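Teaching by Showing, Unit 7: Hand-Held Grippers and What They Leave Out
Sturnby Evening Course in Practical Automation
Notes to go with the session of Sat 13 September

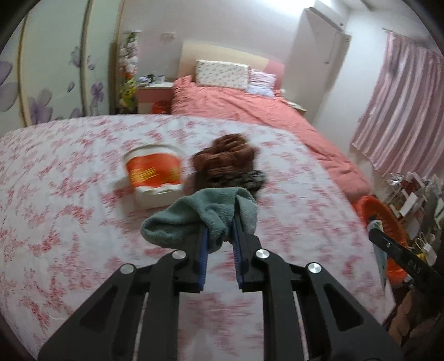 Last time we covered remote control, where a person sits at one set of arms and a second set copies the motion. This unit is about the cheaper way: you take the gripper off the robot, give it to a person, and record what the person does with it. You will read that this solves the data problem. Keep your hand on your wallet.

What is being claimed

The usual pitch goes like this. Remote control is slow, the robot is expensive, and you can only collect where the robot lives. A hand-held gripper goes into any bedroom or kitchen, and a person can pick up socks with it all afternoon. The recordings then train a robot with the same kind of fingers. I accept the first two parts. The third part is where most of the trouble hides.

What is lost on the way to the robot

A person has a shoulder, a waist and two feet. When a reach gets awkward we lean, or take half a step, and we don't notice doing it. The recording keeps the path of the gripper and drops the body that made it possible. A robot bolted to a table may have no way to follow that path at all. Before you believe any number of hours of data, ask how many of those hours the target arm could physically repeat. In our July trial with the Melik arm we threw out 3 of 11 recordings for this reason alone, and those were picked by people who knew the arm well.

Force is the second gap. A person holding a gripper feels the cloth drag and eases off. Most of these tools record how far the jaws are open and nothing about how hard they squeeze. With soft laundry you can get away with it. Try it with a paper cup and you will see why I keep bringing it up.

Third, there is timing. People are quick, and a fast sweep smears the view from a camera riding on the tool. In the still at the top of these notes, the green knit piece in the jaws is easy enough to make out, but the reddish-brown and patterned cloth just past it is blurred, and so is the yellow lettering on the label of the white tub. Now suppose the next step is to choose a piece from that pile. Slow down at the moment of choice. Everyone agrees with this and then speeds up again after ten minutes.

Clutter, and who gets credit for it

Prorisora's workbook, which some of you have bought, says that messy homes make better data because they are varied. Maybe. A flowered tablecloth, a bed and a stack of toys do add variety. But if every session is shot in the same room, you have one room, recorded many times. The learner may be leaning on the tablecloth for all you know. The test is simple: change the cloth, move the tub to the other side, and run it again.

Võ's method (second reading) asks for two rooms at the least, with one kept out of training entirely. I think two is too few, but it beats what most people do.

For your own recordings

Work in pairs. Each pair sorts a small pile of clothing into a container.
Start and finish every recording with the jaws open.
Keep your failed grasps. Mark them as failed.
Stand in one place. If you have to step, say so in the log.
Do not tidy the pile between takes.

Bring to the next session

Your log sheets, and one page on this question: if the robot copied your best recording exactly, where would it go wrong first? "It wouldn't" will be sent back to you.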